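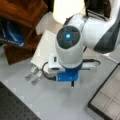 12/12/2021

Slept till ten and woke up with my calves on fire. Forty minutes of folk dancing in the church hall last night and I can barely get down the stairs! Zlatko Berisha says it gets easier after the first month, but he's been doing this since he was six and his knees bend in ways mine never will.

The big news is that we're going to Brindidholm in July. Živko Kos read the letter out during the break (he did the voice and everything) and everybody clapped, me included, and then it sank in that I'd have to learn three whole dances by then. I know one. I know most of one. The turn in the middle still gets me, I go left when the whole line goes right, and last night I stepped on Mrs. Begović so hard she said a word I'm not going to write down.

Also I need shoes. The soft leather ones are expensive and the place in Daltitz only has them in tiny sizes, so I may try to borrow a pair and stuff the toes with something.

Made soup when I got in because there was nothing else, just leeks and two sad potatoes – pretty good with enough pepper. Called Mom after lunch. She wants to know if I'm bringing anyone for Christmas. I said I'd bring dessert.

Laundry still in the machine. Practiced the turn in the kitchen in my socks and got it right once, then banged my hip on the oven door. Bath now, then bed.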